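Leave the Huts a Little Rough

I spent most of March walking hut to hut on the Caltimham track, and I came home with sore knees and a strong opinion. 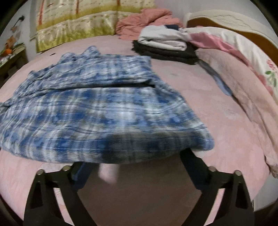
Sohail Cheema thinks I'm being a snob about it. More comfort gets more people outside, he wrote to me after my last column, and if a hot shower is what it takes to bring his parents along, then put in the shower. Fair enough! I like a hot shower too (I had one at the Tabrizi lodge on my second night and stayed in until someone knocked).

But here's my trouble. The old hut at Gandberg used to cost next to nothing. You got a bunk, a stove, a bucket for the creek, and whoever else walked in that evening. Now it has been done up, it costs 86 dollars a night, and you have to book the whole place for your group. The view hasn't changed a bit. We had it to ourselves, and I missed the strangers – the ones with bad maps and too much cheese.

On the old setup that hut slept up to 14, and I met Anatole Texier there years ago over a pan of burned rice. We still walk together. I can't see that happening in a place with a private deck and a door code.

I don't want every farmer with a spare shed to stay poor for my sake. Fences cost money, so do tracks, and walkers like me have had it cheap for a long time. Just keep one hut in the chain shared and plain. Charge me a bit more for it – I'll pay. And put the bucket back, please, because the new pump at Gandberg squeals all night.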